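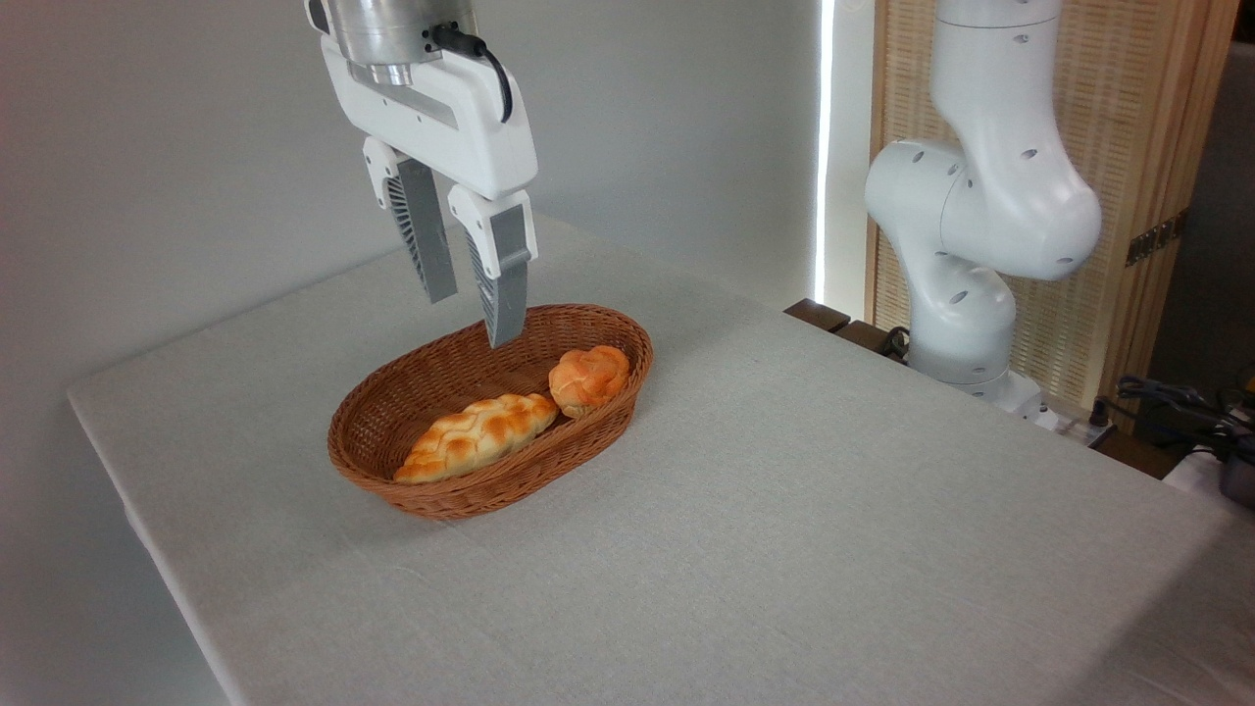

August 17, 2019

Second try with the Kiseck knit for the Skyrme running upper. Yesterday's sample was too stiff at the toe, so I changed the yarn at the front only – the heel stays as it was. Weight is now 200 grams with the insole. Steamed at 98 degrees, and the collar kept its shape. The glue from Stovcombe is still slow to set. Left pair has a small wrinkle near the lace holes. Must ask Kelow for six more soles, size 9, in the gray.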